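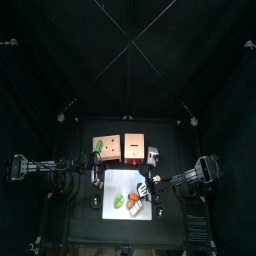 Telma Bustos had given the robotics club 3 years of her Thursdays in everything but name, and she still did not believe the arms could make lunch.

"Pretend lunch," said Echeverría, who was seventeen and captain. "It's called the kitchen task. It's in the rules."

"I've read the rules."

She had, on the bus, twice. The Flornell Cup wanted a team to show two arms working at one table, sorting food that was not food. The winners got 300 pounds and a visit to Wanderix, where a young man would presumably tell them that the future was exciting. Telma taught physics. In her experience the future was mostly a matter of screws working loose.

"It'll be fine," said Fliven. His real name was Philip Levenson and the club had worn it down over the year. He was crouched by the black curtain with a laptop on his knees. "It did the carrot last night."

"Did it do the carrot, or did it push the carrot?"

Fliven considered this. "It moved the carrot with intent."

Echeverría laughed. Telma wrote nothing down. She had learnt in April, when they demonstrated for the governors, that the arms did beautiful work until a person in a tie was watching. Then the left one had folded itself up like a deckchair and stayed that way through the biscuits.

"Show me the green block," she said.

"That's the hard one."

"Yes."

Fliven typed. The motors made the thin, complaining sound she heard sometimes in her sleep. On his screen the view from the wrist swung over the white of the tray, lost itself, swung back. She watched the screen and not the arm, because the arm always looked clever and the screen told you what it knew.
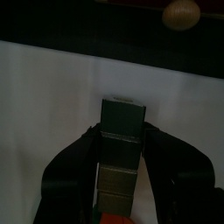 "There," said Echeverría. "Got it."

"It's got hold of it. What's it going to do with it?"

"Put it in the bowl."

"Which bowl?"

Neither of them answered at once. Telma leaned closer. She had seen grips like that before, and she had seen them let go a second later for no reason anyone could find in the code.

"Left," said Fliven. "Probably."

"You have 7 minutes on the day, and the judges won't mark probably."

"They might if it's confident," Echeverría said.

That was the trouble with the whole business, Telma thought. The brochures were confident. The man from Wanderix, on the phone, had been so confident that she had asked him what his own robots did when they dropped something, and he had said he would get back to her — he had not.

"Again," she said. "From the start. And leave the laptop alone this time, Philip, I can see your hand."

Fliven put both hands in his pockets and looked at the ceiling. Echeverría reached past him and pressed the key.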